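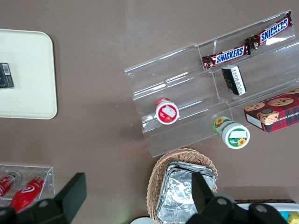

Ticket 891
Product: Velo (motion planning), with Clasard perception plug-in
Site: Culldale
Component: collision map, wrist camera input
Status: Resolved, one item moved to a separate ticket
Priority: Normal

Summary
Velo rejects every grasp on the chocolate bars on the clear stepped stand. Grasps on the things that lie directly on the table are planned as usual.

Reported by Culldale, 09:20

Hello,

Since we updated Clasard to release 4 we cannot pick from the acrylic stand any more. The stand has three steps and it is set diagonally on the table. On the top step there are two Snickers bars, end to end. The detector finds both bars with high confidence and the masks look correct to us. When we send the grasp request to Velo, we receive the following:

velo.plan: request accepted, target class bar_wrapped
velo.plan: candidate rejected, start of approach in collision
velo.plan: candidate rejected, goal in collision
velo.plan: no valid candidate, giving up after 2000 ms

The message is the same for both bars. With the previous release the same cell and the same stand were fine, and we did not change the robot, the fingers or the camera mounting.

What we have tried already:
Restart of the Velo service. No change.
New hand-eye calibration. The result was nearly identical to the old one, so we went back to the old one.
Longer planning time. It only takes longer to fail.
Smaller safety margin around the fingers. One candidate was accepted, but the path went very near to the upper edge of the stand and we stopped it by hand. We have put the margin back.

Please tell us which logs you need.

Reply from Eichhorn support, 10:05

Thank you for the clear report. Please send the collision map export from the moment of the rejection, the raw depth of the same capture and your Clasard configuration file. Please do not reduce the finger margin again until we know more.

One question in addition: is the rejection the same when the arm looks at the stand from another side?

Reply from Culldale, 10:50

The files are in the upload folder of this ticket.

From the other side the behaviour is different. When the wrist is turned so that the camera looks along the steps, the goal is sometimes free, but the start of the approach is still in collision. When we look straight down, both are in collision every time. All our captures in the upload are straight down.

We noticed another thing in the viewer. There is a solid block in the map above the stand. It is higher than the stand itself and it covers both bars. In the colour picture there is nothing at that place, only the bright streaks from the ceiling light on the edges of the steps.

Reply from Eichhorn support, 11:40

We have looked at the export and we can see two separate problems. We describe them one by one, as the solutions are different.

Problem A: the block above the stand

The depth sensor receives almost no valid return from the clear material, and along the bright edges it gives a small number of wrong points which are too near to the camera. In earlier releases these points were removed by the speckle filter. In release 4 the hole filling runs before the speckle filter. So the wrong points at the edges are used to fill the empty region between them, and the filter then sees one large, smooth surface which it has no reason to delete. This is the block you see.

You can confirm this on your side. Set the following in the Clasard configuration and repeat the capture, with the arm not moving:

depth.fill_holes: false

The block should disappear. There will then be a hole in the map where the stand is. Please only look at the map and do not execute any motion in this state, as Velo will treat the unseen stand as free space.

Problem B: the start of the approach

Both fingers are in view of the wrist camera and they come in from the lower edge. Clasard is supposed to remove them with the finger mask before the depth goes to the map. In your capture the mask removes the fingertips correctly, but a part near the middle of the right finger remains, where there is a curved grey housing piece. Our standard mask does not include this piece. The remaining points are very near to the camera and become an obstacle that the gripper is already touching. We suppose that the planner tolerated this before, as the old map ignored everything closer than the minimum range. That parameter was renamed, and your old file still uses the old name.

Old name: depth.min_range
New name: depth.range.near

An unknown key gives only a warning at start-up, which is easy to miss. We agree that this should be an error.

Reply from Culldale, 13:15

We confirm both points.

With fill_holes set to false the block is gone. The bars themselves are still in the map, as two short islands in the hole. The wrappers seem to give good depth, except at the crimped ends.

We found the warning about depth.min_range in the start-up log. After we renamed it, the start of the approach was not in collision any more. The goal was of course not tested further, as you asked us not to move.

Now we have two questions.

First, how should we make the stand known to the planner? We cannot leave a hole there. The steps have thin dividers and we do not want to touch these with the fingers.

Second, the foil trays in the wicker basket at the front of the table also look strange in the map. They are crinkled and very reflective, and some points are deep under the table surface. Is this the same fault?

Reply from Eichhorn support, 14:30

First question. For clear objects that do not change shape we recommend a fixed model and no depth at all. The steps are:

1. Draw the stand as simple boxes, one box per step, and include the dividers with the small margin you normally use. If you have the drawing from the supplier you can import it, but boxes are faster to check.
2. Save it in the Velo scene folder with the type static_proxy.
3. In Clasard, add an ignore region with the same outline. Depth points inside this region are dropped, except those which belong to a detected object mask.
4. Give the proxy its pose from the colour detector. Your stand is diagonal to the table, so please check the rotation in the viewer before the first motion. If it is mirrored, the steps go up in the wrong direction and the top step is where the lowest one should be.

After this you can set depth.fill_holes to true again. The filling does not work inside an ignore region.

Second question. It has a different cause. On the foil the light is reflected more than once before it comes back, so the measured distance is too long. Points under the table are harmless for the collision check, but they can pull the grasp height down. There is a parameter for the lowest allowed height:

scene.floor_clip: true

This will keep the gripper above the table. It will not give you a good surface of the foil. We have opened a separate ticket for that part and linked it to this one.

Reply from Culldale, 16:10

The proxy is made. The rotation was in fact wrong at the first try, exactly as you described - thank you for the warning. We have corrected it by changing the order of the corner points.

Results of this afternoon, at reduced speed:
Bar in the middle of the top step: plan found, pick done.
Bar near the top corner of the stand: plan found only when the wrist is turned by a quarter. Pick done.
Small black box on the middle step: plan found, not executed. We think that the finger comes too near to the step above, and we want to look at the proxy once more.

We have not tried the cups yet. The one with the green rim on its lid lies on its side near the front of the stand, and for this we have no grasp set.

Reply from Eichhorn support, 16:45

Good to hear. For the black box, please compare the height of your second proxy box with the real step. An error of a few millimetres is enough to make the gap look larger than it is. A grasp set for lying cups is included in the Velo extras package. It is not installed by default.

The order of the two depth filters will be corrected in the next Clasard release. Until then, please keep the ignore region also for other clear items on the table, for example the small box with the red bottles at the left side. It produced no block in your captures, but we would not depend on this under another light.

Changes recorded for this ticket
depth.min_range renamed to depth.range.near, value unchanged
static_proxy added for the stepped stand
Ignore region added, same outline as the proxy
scene.floor_clip set to true
Finger mask: right base piece added to the Culldale profile, version 2

Reply from Culldale, 17:05

The proxy of the middle step was too low. It is corrected and Velo now chooses another approach for the black box, from the open side. You can close the ticket. We will write in the linked one about the foil.

Ticket closed by Eichhorn support, 17:20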